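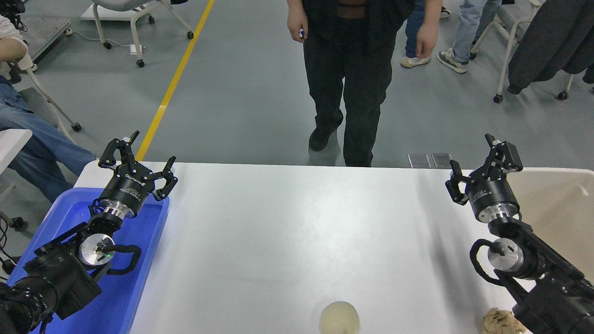
30 December 2019
Piltau, table clearing, second block

Goal for the block was 100 kept episodes of the clearing task, two arms, teleoperated. We stopped at 68 kept. Another 17 were recorded and thrown out, reasons further down. The rest will have to wait until the table is free again.

Setup

White table, blue tray at the left end, beige bin at the right end. Same layout as the October block except that the bin now stands farther out, because the right arm kept running into its joint limit when it had to fold back toward its own base. The reach is more comfortable this way. The price is that the head camera loses part of the bin on the right side, so drops deep in the bin are best checked from the wrist camera.

Both arms start high, grippers open. I changed the start pose script so it opens the grippers before it moves the arms. The old order meant that if the last episode ended with something still held, it got carried to the start pose and let go there.

Task wording for this block, as typed into Zikley: "Clear the table. Trash goes in the bin, things to keep go in the tray." We left it at that and did not list the objects. The Van Dusen set has one sentence per object and the model trained on it did badly when the sentence changed, so I would like to see what happens with the loose one.

Recording

Each episode is started and stopped with the foot pedal. The pedal sometimes registers twice, which gives an episode of a few frames and then nothing. Zikley saves these like any other. I now sort the folder by file size at every break and delete the tiny ones before they get a number. They are not in the counts above.

Lumpy, crumpled things are easy. Almost any approach angle works and they don't roll. They are also the objects the operators get careless with, and the grasps in the later episodes are sloppier than in the first ones. I kept these. The policy should see some ugly grasps that still end well.

The clear cup is the hard one. It hardly shows against the white top, and from the operator view the rim is easy to misjudge. Grasps from straight above pinch the rim and tip it. Coming in low from the side is better but slow, and when it stands close to the front edge the arm has to bend back a long way. For the next block I want the cup start positions limited to the middle of the table, then widened once we have enough good ones.

Left arm and right arm use is uneven. Operators are right-handed and use the right arm for things the left could reach more easily. I asked for left only on tray objects in the last part of the block – it slowed things down but the motion looks cleaner in playback.

People behind the table: leave them in. We talked about putting a screen up and decided against it. The background in the Van Dusen set never changes and I suspect that is part of the trouble with it.
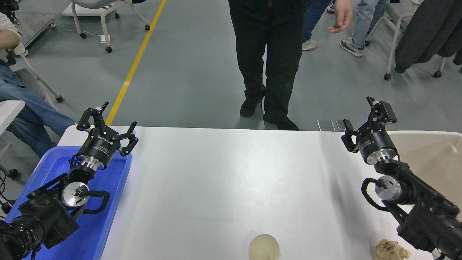
Thrown out

- Object dropped on the floor and put back by hand during the episode. Most of the 17.
- Hand over the table at the start, person resetting was not clear yet when the pedal went down.
- Left wrist camera froze. The stream keeps its timestamps, so the checker passes it. Found by eye.
- Operator changed their mind halfway and moved an object from the tray to the bin. Could be useful for something else, so I moved these to a side folder on Gakwood and did not delete them.

Playback check

Went through the kept episodes at high speed with both wrist views next to the head view. Gripper opening looks right in all of them. There is a short lag between command and position on the right arm that I don't see on the left. Small enough to ignore for now, but write it down if it grows.
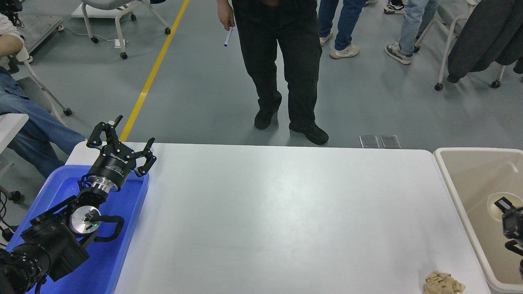

Left arm at the tray, right gripper at the bin. Head view.

To do

- Finish the clearing block, then 100 episodes of tray to bin with the same wording style.
- Frozen frame test in the checker, comparing image content and not just times.
- Ask for a new pedal.
- Copy the block to Gakwood and check the sizes match before wiping the recording disk.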